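Raghavendra Panicker
Thread on air sealing the Flondmont house, a two-story frame duplex we are converting back to a single unit. Mostly numbers and details, for those who asked after the site visit.

Baseline blower door reading, taken before any demolition: 1,396 CFM at 50 pascals. All windows latched, fireplace damper closed, dryer vent taped. The basement door stayed open, so the basement counts as part of the tested volume.

Reading after the first round of sealing: 1,021 CFM at 50 pascals. Same fan, same setup, same door positions. Those are the two numbers to compare. Please don't compare either one to your own house without correcting for volume.

The air barrier is drawn as a single red line on every section. If the line can't be traced around the building without lifting the pen, the drawing goes back. Ours went back twice, both times at the porch roof.

The porch roof was framed straight into the second-floor rim. The original sheathing stops at the ledger and starts again above it, and between the two there was only shingle and old building paper. On a fan test, the floor cavity pulls air across the whole depth of the house.

Fix: cut the porch soffit back, block between each joist with rigid foam, seal the perimeter of every block, then run membrane from the lower sheathing up over the ledger. Slow work. One person can't hold the block and run the gun in the deeper bays.

The attic floor took most of the first round. Top plates, two open chases, the bath fan housing, and a dropped ceiling over the stairs that turned out to be open to the attic along one full side.

We pulled the old insulation before sealing. I know people skip this to save a day. You can't see a top plate crack through a foot of loose fill, and raking it back as you go leaves dirt in the joint. Sealant on dust is decoration.

The chimney chase got sheet metal and high-temperature sealant. No foam within the clearance shown on the plans. I mention it for the second time in this thread's comments: no foam.

Someone asked about the party wall, now an interior wall. It still matters. The cavity runs from the basement to the attic with no fire blocking on one side, so it behaves as a duct. It was capped at both ends before the drywall patching started.

Windows: Ovov units on the north and west sides, existing sashes kept on the other two. Neither type is the main leak. The gap between the frame and the rough opening is. Old weight pockets were opened from the inside, filled, and closed with the original cover.

Tape: Prokeck on the sheathing seams, rolled with a hard roller. We primed wherever the board was older than the project. Sections put up on a cold morning without primer had lifted at the corners by afternoon and were redone.

Mechanical design is by Nägeli. They asked for the final leakage number before sizing the ventilation, and they will get it after the second test. Sizing from a target number gives you a unit matched to a house you hope to build.

Process note. The crew kept a list of leak points found with the smoke pencil, around 40 after the first pass. Each entry had a room, a height above the floor, and initials when closed. The list was taped to the stud beside the panel — the one spot everybody walked past.

Still open: basement rim on the street side, plumbing penetrations behind the kitchen run, the bulkhead door, and the joint where the new stair opening meets the old subfloor. The rim waits on a masonry repair.

The kitchen penetrations have to be closed before the backs go on the base units. The drawings now carry a note to that effect on the plumbing sheet and again on the millwork sheet, as neither trade reads the other's.
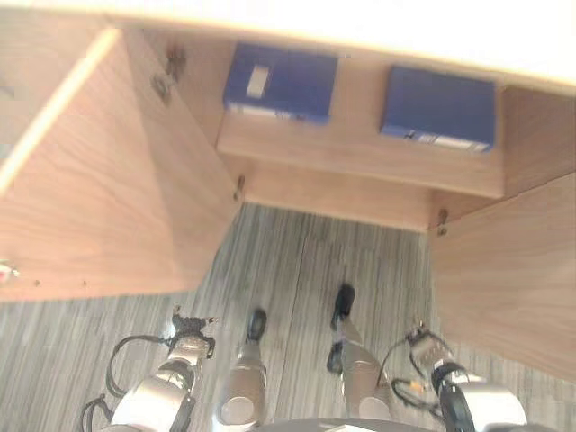
Residential Retrofit Group — Building Envelope Team

Second test is planned for January. I'll post the reading here with the setup conditions, plus the revised porch section for anyone who wants to trace the line.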